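3.2 Maintenance of the simulated kitchen cell

The Juvunum cell is a rendered copy of the kitchen bench at our Tedville site, and it is kept under the same service schedule as the hardware. 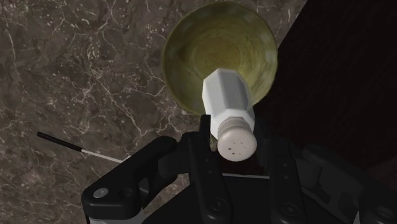
Each scene file holds the counter, the objects and the gripper with its wrist housing. The arm model comes from Joltex and is left unchanged. Finger geometry and contact settings are stored in a separate file, so that a finger can be replaced without touching the arm.

Contact settings drift out of date whenever the pads on the physical gripper are changed. After every change we repeat a grip test of 30 closures on the bench and adjust the friction value in the model until the slip distances agree. The Brunton logger records both runs – bench and simulated – in one table. If the values still differ after 5 adjustments, the finger meshes are exported again from the CAD source.

Figure 4. Simulated cell during the seasoning task. The gripper holds a white salt shaker by its capped end, with the body extending over a green bowl.

The wrist camera pose is checked last. An error here shifts the fingers in the view and makes earlier recordings unusable for training. The pose in current use was fixed on April 15, 2018, and all 1,287 episodes reported in Section 5 were rendered with it.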